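Washing a check flannel shirt — Laundry board

hitel40
Mine says 40 on the tag. Too hot? 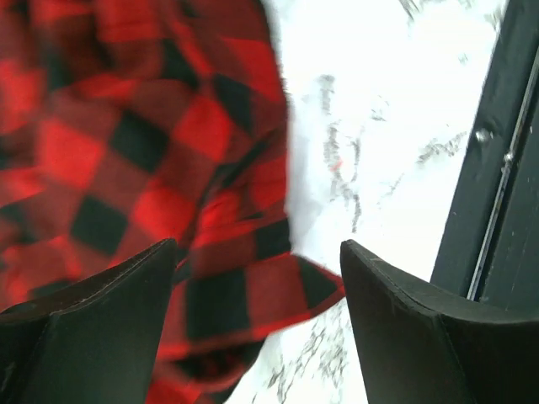

jdanko
Flannel shrinks. I'd go 20 — bright red next to black worries me more than size. 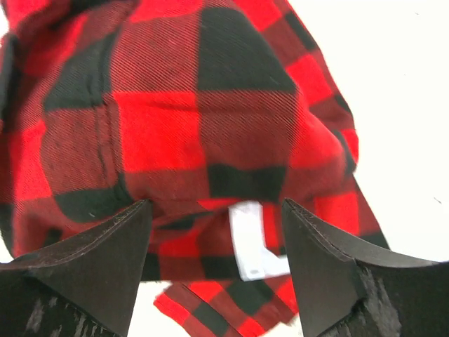
Wash it alone the first time.

vakthorpe
Disagree. Mine's had 40 since September and still fits.

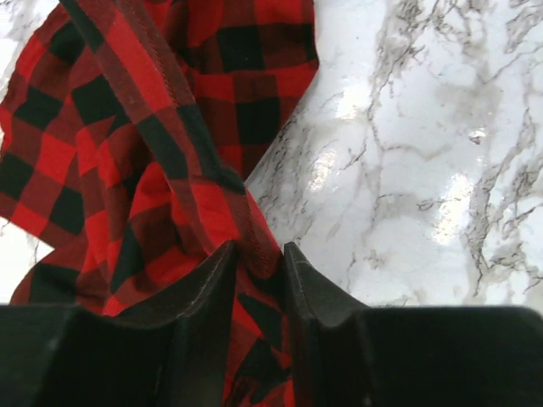 Red and black check, loosely bunched

jdanko
Yours might be a blend.
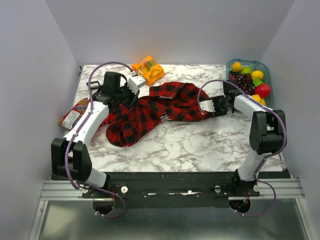

Re: Drying
hitel40
Going with 20, then the line.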